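签证被拒之后：一名网球教练谈她的上诉

2022年12月16日

去年到今年，贝尔纳黛特·赫弗南（Bernadette Heffernan）一共收到过三封关于同一件事的信。第一封说她的工作签证续签申请不予批准，第二封说行政复核维持原决定，第三封是法院寄来的，说原决定撤销，发回移民部门重新处理。三封信她都带来了，装在一个透明文件袋里。

赫弗南在卡拉斯科（Carrasco）网球学校教青少年，带的是十岁到十六岁的几个组。她说，续签这件事本来没有放在心上。

“前两次都是填表、交钱、等信，”她说，“第三次我也是这么办的，表格还是照着上一次的抄。”

拒签信一共四页，理由写在第三页中间的一段里。信上说，申请人所在单位未能证明该岗位仍然存在。赫弗南读了几遍，没有明白是什么意思，因为她当天下午还有课。

问题出在学校换了名字。那年春天，网球学校的经营方从斯科维科（Skovico）并入另一家公司，对外还叫卡拉斯科，合同上的雇主却变了。新雇主补交过一份说明，移民部门的卷宗里也有这份说明，但作决定的官员没有提到它。

“我后来才知道它就在卷宗里，”她说，“第167页。律师把复印件翻给我看，上面还有收文章。”

她的律师是特奥多罗·卡萨多（Teodoro Casado），主要做移民和劳动方面的案子。卡萨多说，外界对这类案子常有误解，以为法官会判断一个人该不该留下来。

“法官不管这个，”他说，“法官看的是官员作决定的时候，有没有按法律规定的步骤走，该看的材料看了没有，该给的机会给了没有。你的当事人网球教得多好，在这里没有用。家长写的信我们也交了，但我事先跟她讲清楚，不要指望这些信。”

家长的信一共有40封。赫弗南说她到现在也没有全部读完，读几封就要放下。

从收到拒签信到提出复核，期限是28天。她用掉了其中三个星期，先是给移民部门的热线打电话，后来又去窗口排队，得到的答复是请以书面决定为准。学校的行政主管索朗热·拉克鲁瓦（Solange Lacroix）帮她找到了卡萨多。

拉克鲁瓦承认，学校在改名这件事上也有疏忽。“公司那边通知了银行，通知了税务，通知了场地的房东，”她说，“担保雇主的变更登记晚了两个月才交。交是交了，晚了。”

这两个月的空档后来成了庭上争论的重点之一。移民部门的代理人认为，既然登记逾期，官员有理由认为岗位已不存在。卡萨多则认为，逾期是一回事，岗位在不在是另一回事，法律对逾期另有处理办法，不能拿来当作第二个问题的答案。法官在判决书里采纳了后一种说法，用了不到一页纸。 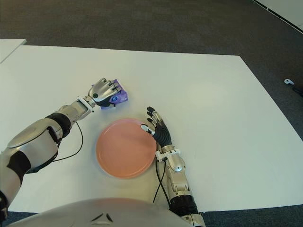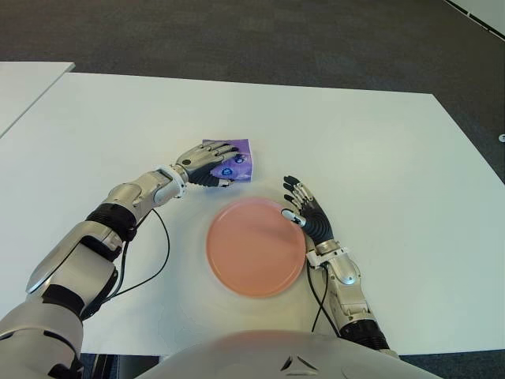
等待的几个月

从提交诉状到开庭，中间隔了七个多月。这段时间里赫弗南持的是过渡签证，可以留在境内，但工作条件要另行申请。申请批下来之前，她有九个星期不能上课。

“我每天还是去球场，坐在外面看，”她说，“孩子们问我为什么不下场，我说膝盖不好。”

替她代课的是纳文·毛里亚（Naveen Maurya），原来只带成人班。毛里亚说，最难的是十三四岁那一组，他们习惯了赫弗南的训练顺序，先练发球，再练步法，换过来就有人不高兴。他试了两个星期，最后照她的顺序来。

“她把课表写给我，写得很细，每一筐球打到哪里都有，”毛里亚说，“我问过卡萨多先生，她写课表算不算工作。他让她先别写了，我就用之前那几张，用到她回来。”

钱也是问题。九个星期没有工资，律师费分期付，另外还有法院的立案费和材料翻译费。赫弗南报了一个数字：3864，这是她自己垫出去的部分，不包括学校承担的那一半律师费。她有一个本子专门记这些，停车费也在里面。

她说那段时间最怕的是出门看信箱，后来改成隔天看一次。

开庭那天

庭审只用了一个上午。赫弗南原以为自己要发言，提前准备了两页纸，结果没有人问她问题。双方律师谈的都是条文和卷宗页码，她坐在后排，大部分没有听懂。

“有一段时间他们一直在说‘相关考虑因素’，”她说，“我在纸上记了这个词，回家查的。”

旁听席上坐着学校的几个同事，还有一名从前的学员尤拉尼·贝穆德斯（Yurani Bermúdez）。贝穆德斯现在读大学，早已不打比赛，她是坐早班车来的，车程一个多小时。她说自己十一岁开始跟赫弗南学球，那时候反手总是打下网。

“我不懂法律，去也帮不上忙，”贝穆德斯说，“我就是想让她回头的时候能看见认识的人。”

判决在11月下达。法官认定，官员没有考虑卷宗中一份与岗位存续直接相关的文件，决定因此无效，诉讼费由移民部门承担。判决书全文约60段，其中只有一段提到网球，讲的是赫弗南的职业。

卡萨多提醒说，发回重审不等于批准签证。移民部门要重新作一次决定，理论上仍然可以拒绝，只要这一次把该看的材料都看了。他估计新的决定要等到明年，具体哪个月他不愿意说。

“我有过当事人赢了官司，第二次又被拒的，”他说，“我每次都跟当事人讲这件事，她也听过好几遍了。”

对于其他处境类似的人，他的建议比较具体：雇主更名、合并或者换税号，担保登记要当周就办；交出去的每一份材料都要留收文凭证；收到拒签信，先看期限写在哪一行，再看理由。

拉克鲁瓦说，学校已经把另外两名外籍教练的材料重新核对了一遍，其中一人的合同上还是旧雇主的名字，已经改签。

赫弗南现在恢复了全部课时。冬季室内班刚开始，场地租的是希斯蒂克（Histik）体育馆，两片场，周末要和羽毛球错开时间。她带的一个组明年春天要去斯孔多迪克（Skondodik）参加少年团体赛，报名表上教练一栏需要填签证到期日。

她问过主办方这一栏能不能先空着。对方回复说可以，开赛前两周补上。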